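면 저지 티셔츠의 반복 세탁에 따른 치수 변화: 건조 방법별 비교

의류소재실험 과제 보고서
작성: 비토리아 세이샤스, 플로렌시우 프라타
지도: 베아트리스 빌렐라
제출일: 3월 15일 화요일

1. 과제의 배경

면 편성물은 직물에 비해 세탁 후 치수 변화가 크다. 실이 고리 형태로 얽혀 있어 외력에 따라 고리의 폭과 높이가 쉽게 바뀌고, 편성과 염색, 가공 공정에서 길이 방향으로 받은 장력이 완성품에 남아 있기 때문이다. 이 상태의 원단이 물에 잠기면 섬유가 팽윤하고 실 사이의 마찰이 줄어들면서 고리가 본래의 안정된 형태로 돌아가려 한다. 일반적으로 길이 방향은 줄고, 너비 방향은 덜 줄거나 오히려 늘어난다.

소비자가 겪는 치수 변화에는 이와 같은 이완 수축 외에 두 가지가 더 섞여 있다. 하나는 회전식 건조기 안에서 기계적 교반을 받으며 진행되는 압밀이고, 다른 하나는 젖은 상태로 매달려 있는 동안 자중에 의해 일어나는 신장이다. 두 작용은 방향이 반대이므로 같은 옷이라도 말리는 방법에 따라 최종 치수가 달라진다. 시판 티셔츠의 취급 표시에는 세탁 온도가 적혀 있으나, 널어 말리는 자세까지 지정한 경우는 적다.

본 과제에서는 세탁 조건을 고정하고 건조 방법만 달리하여 부위별 치수가 어떻게 변하는지 비교하였다. 수축률의 절대값을 정하는 것보다 부위 간 차이를 파악하는 데 중점을 두었다.

2. 시료

시료는 Leitão의 무지 반소매 티셔츠 13벌이다. 모두 같은 치수, 같은 색이며 한 번에 구입하였다. 표시상 혼용률은 면 백 퍼센트, 조직은 평편(싱글 저지)이다. 몸판은 옆선 봉제가 있는 구조로, 원통형으로 편성한 제품은 제외하였다. 옆선이 없는 제품은 뒤틀림의 기준선을 잡기 어렵다는 점이 예비 검토에서 확인되었다.

시료 가운데 한 벌은 세탁하지 않은 대조 시료로 두었고, 나머지 열두 벌은 네 벌씩 세 군으로 나누었다. A군은 평면 건조, B군은 어깨가 둥근 옷걸이에 걸어 말리는 방법, C군은 회전식 건조기를 사용하였다. 군 배정은 제비뽑기로 하였다. 시료 번호는 목둘레 안쪽 테이프에 유성펜으로 적었는데, A군 한 벌의 번호가 두 번째 세탁 후 흐려져 다시 적었다.

3. 측정 부위와 기준점

측정 부위는 앞중심 길이, 뒤중심 길이, 가슴 너비, 밑단 너비, 어깨 너비, 소매 길이, 목 너비의 일곱 곳이다. 소매 길이는 오른쪽만 측정하였다. 가슴 너비는 겨드랑이점에서 일정 거리 아래에 면사로 시침한 두 표시 사이의 거리로 정의하였다. 겨드랑이점 자체를 끝점으로 삼으면 봉제 부위가 두꺼워 눈금을 읽는 위치가 측정자마다 달라졌다.

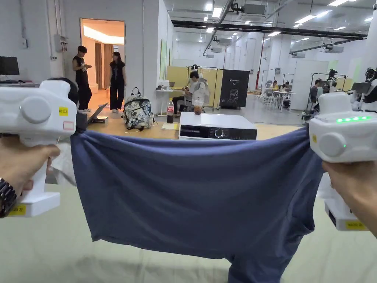
측정 전의 펼침 작업은 치수 측정의 오차 가운데 비중이 큰 항목이다. 평편 조직은 작은 힘에도 코스 방향으로 늘어나고, 힘이 제거된 뒤에도 마찰 때문에 원래 너비로 곧바로 돌아오지 않는다. 진한 남색 티셔츠의 위쪽 두 모서리만 집어 가로로 펼쳐 든 상태에서는 밑단이 넓은 곡선으로 처지고 한쪽 소매가 아래로 늘어지는데, 이런 자세에서는 밑단 너비도 소매 길이도 정의할 수 없다. 두 점 사이의 원단에는 장력이 걸리고 그 아래에는 자중만 작용하므로, 한 벌 안에서도 부위마다 변형 조건이 다르다. 따라서 들어 올린 상태의 측정은 모두 배제하고, 시료를 측정대에 내려놓은 뒤 손바닥으로 가볍게 눌러 주름만 없애는 것을 원칙으로 하였다. 가장자리를 잡아당겨 맞추는 동작은 금지하였다.

펼친 시료는 한 시간 동안 방치한 다음 측정하였다. 방치 시간을 생략한 예비 측정에서는 가슴 너비가 일관되게 크게 나왔고, 같은 시료를 시간을 두고 다시 재면 값이 줄었다. 측정에는 강철자를 사용하였다. 처음에는 줄자를 쓰려고 하였으나, 줄자를 원단 위에 눌러 고정할 때 원단이 함께 밀리는 문제가 있었다.

4. 세탁과 건조 조건

세탁은 Pemosholm 기숙사 공용 세탁실의 드럼세탁기 한 대로만 하였다. 세탁 온도는 표시창 기준 사십 도, 탈수 회전수는 1,000 rpm으로 고정하였다. 세제는 Bikuvier 액체 세제를 계량컵의 가장 낮은 눈금에 맞추어 넣었고, 섬유유연제는 쓰지 않았다. 유연제는 실 표면의 마찰을 낮추어 이완 거동 자체를 바꿀 수 있다.

시료는 한 벌씩 따로 세탁하였으며, 부하량을 맞추기 위해 매번 같은 면 수건 묶음을 함께 넣었다. 열두 벌을 각각 다섯 번 세탁하여 본실험은 예순 회이고, 여기에 조건을 정하기 위한 예비 세탁 네 회를 더하면 세탁기 가동은 모두 64회이다. 예비 세탁에는 수건 묶음만 사용하였으므로 시료의 세탁 이력에는 포함되지 않는다.

A군은 탈수 직후 꺼내어 그물 건조대 위에 펼쳤다. B군은 옷걸이에 걸고 양 어깨의 봉제선이 옷걸이 윗선과 나란하도록 맞추었다. C군은 회전식 건조기의 표준 과정으로 말린 뒤, 과정이 끝나면 즉시 꺼내 평평하게 놓았다. 세 군 모두 건조 후 하룻밤 동안 실험실에 두어 실내의 온습도에 맞춘 다음 측정하였다. 항온항습실은 사용하지 못하였다.

실험은 12월에 시작하였다. 난방이 켜진 날과 꺼진 날의 실내 습도 차이가 커서, 온습도 기록계를 측정대 옆에 두고 매회 값을 적었다. 습도가 특히 낮았던 날의 측정은 다음 날 다시 하였고, 자료에는 재측정 값만 넣었다.

5. 자료 처리

각 부위는 두 측정자가 세 번씩 쟀다. 세탁 대상 열두 벌은 세탁 전과 매회 세탁 후를 합쳐 여섯 시점에서, 대조 시료는 시작 시점에 한 차례 측정하였다. 기록 누락 네 건을 제외한 유효 측정값은 3,062개이다. 누락은 모두 B군의 목 너비에서 발생하였으며, 기록지를 넘기는 과정에서 한 줄이 비어 있었던 것을 나중에 발견하였다. 해당 칸은 보간하지 않고 남은 값의 평균을 사용하였다.

치수 변화율은 세탁 후 평균에서 세탁 전 평균을 뺀 값을 세탁 전 평균으로 나누어 백분율로 나타내었다. 음수는 수축, 양수는 신장이다. 부위별 변화율은 시료 단위로 먼저 계산한 뒤 군 평균을 구하였다. 원자료를 모두 합쳐 한꺼번에 평균하면 누락이 있는 시료의 가중치가 달라진다.

측정자 간 차이는 부위별로 대응 비교하였다. 길이 항목에서는 두 측정자의 차이가 자의 최소 눈금 이내였다. 목 너비에서는 한 측정자의 값이 지속적으로 컸는데, 립 조직의 바깥쪽 끝과 봉제선 중 어느 쪽을 읽는지에 대한 해석이 달랐던 것으로 확인되었다. 세탁 전 측정부터 같은 차이가 있었으므로 변화율에 미치는 영향은 작다고 보았다.

6. 결과

6.1 길이 방향

세 군 모두 첫 세탁에서 앞중심과 뒤중심 길이가 줄었다. 전체 수축의 절반 이상이 첫 회에 나타났고, 둘째 회부터는 변화 폭이 작아졌다. 최종 수축은 C군이 가장 크고 A군이 그다음이며 B군이 가장 작았다. C군에서는 다섯째 회까지도 감소가 멈추지 않았다. A군은 셋째 회 이후 측정 오차 범위 안에서 값이 유지되었다.

B군의 수축이 작은 것은 젖은 원단의 무게가 길이 방향으로 작용한 결과로 해석된다. 앞중심보다 뒤중심의 수축이 약간 작았으나, 시료 간 편차를 고려하면 차이가 있다고 단정하기 어렵다.

6.2 너비 방향

가슴 너비는 A군에서 소폭 증가한 뒤 유지되었고, C군에서는 감소하였다. B군에서는 첫 회에 감소한 다음 거의 변하지 않았다. 길이 방향으로 늘어난 고리는 폭이 좁아지므로 B군의 경향은 6.1의 해석과 어긋나지 않는다.

밑단 너비는 군 간 차이가 가장 작았다. 밑단은 두 겹으로 접어 봉제되어 있어 봉사가 원단의 변형을 제한한다. 다만 C군의 두 벌에서는 밑단선이 물결 모양으로 울었고, 이 경우 강철자로 읽은 직선거리는 실제 원단 길이보다 짧게 나온다. 우는 정도를 따로 수치화하지는 못하였다.

6.3 어깨와 목

어깨 너비는 B군에서만 증가하였다. 옷걸이의 끝이 닿는 위치에 얕은 돌출이 생겼고, 하룻밤 방치한 뒤에도 남아 있는 시료가 있었다. 어깨 봉제선에 보강 테이프가 들어 있어 봉제선 자체의 길이는 거의 변하지 않았으므로, 증가분의 대부분은 봉제선 바깥쪽 원단에서 나온 것으로 판단된다.

목 너비는 5장에서 설명한 누락과 해석 차이가 겹쳐 신뢰도가 낮다. 표시된 값만으로는 군별 순위를 정하지 않았다.

6.4 뒤틀림

계획에는 없었으나 셋째 세탁 이후 옆선이 앞쪽으로 돌아간 시료가 눈에 띄어, 밑단에서 옆선이 본래 접힘선에서 벗어난 거리를 추가로 측정하였다. 이 값은 유효 측정값의 집계에 포함되지 않는다. 뒤틀림은 세 군 모두에서 같은 방향으로 나타났고, C군에서 가장 뚜렷하였다. 방향이 일정한 점으로 보아 건조 방법보다 단사의 꼬임 방향에 기인한 것으로 보이며, 건조 방법은 그 진행 정도에 영향을 준 것으로 추정된다.

7. 고찰

세 건조 방법의 차이는 수분이 빠져나가는 동안 고리에 어떤 힘이 걸려 있는지로 정리된다. 평면 건조에서는 원단과 그물 사이의 마찰 외에 뚜렷한 외력이 없어 이완이 비교적 빨리 끝난다. 걸어 말리는 경우에는 자중이 이완 수축을 일부 상쇄하는데, 이는 원단이 안정되었다는 뜻으로 볼 수 없다. 확인을 위해 B군의 한 벌을 다섯째 측정이 끝난 뒤 물에 담갔다가 평면 건조하였더니 앞중심 길이가 다시 줄어 A군의 평균에 가까워졌다. 한 벌의 결과이므로 참고 수준에 머문다.

회전식 건조기의 수축에는 열과 교반이 함께 작용하며, 본 과제의 설계로는 둘을 분리할 수 없다. 송풍만 하는 과정을 추가하면 열의 영향을 어느 정도 떼어 낼 수 있겠으나, 공용 건조기에는 해당 과정이 없었다. Pimside의 세탁소에 있는 건조기가 후보로 검토되었지만 드럼 용량이 달라 채택하지 않았다.

측정 방법에서는 방치 시간의 효과가 예상보다 컸다. 예비 측정에서 방치 전후의 가슴 너비 차이는 A군의 최종 변화량과 비슷한 크기였다. 선행 과제의 값과 직접 비교하려면 측정 전 방치 여부가 먼저 확인되어야 하는데, 데올린다 브란당이 작성한 전년도 보고서에는 해당 기재가 없어 비교표에서 제외하였다.

8. 한계

시료가 한 제조사의 한 가지 제품이므로 결과를 면 저지 전반으로 확대할 수 없다. 원단의 편성 밀도와 방축 가공 여부를 제조사로부터 확인하지 못하였다. 대조 시료를 시작 시점에만 측정한 것은 설계상의 결함이다. 매 시점마다 함께 측정하였다면 실내 습도에 따른 변동을 보정할 수 있었다. 온습도 기록은 남아 있으나, 이를 치수로 환산할 근거가 본 자료 안에는 없다.

두 측정자 모두 시료가 어느 군에 속하는지 알고 있었다. 시료 번호에 군 기호가 들어 있었기 때문이며, 후속 실험에서는 임의 번호를 사용하고 대응표를 제삼자가 보관해야 한다.

9. 역할 분담 및 자료 보관

시료 준비와 세탁은 프라타가, 자료 입력과 계산은 세이샤스가 맡았고 측정은 두 사람이 함께 하였다. 시몽 브란당이 입력값을 기록지와 대조하여 오기 세 건을 찾아 수정하였다. 기록지 원본과 온습도 기록은 실험실 서류함에 보관되어 있으며, 시료는 대조 시료를 포함해 접지 않고 평평하게 포개어 같은 선반에 두었다.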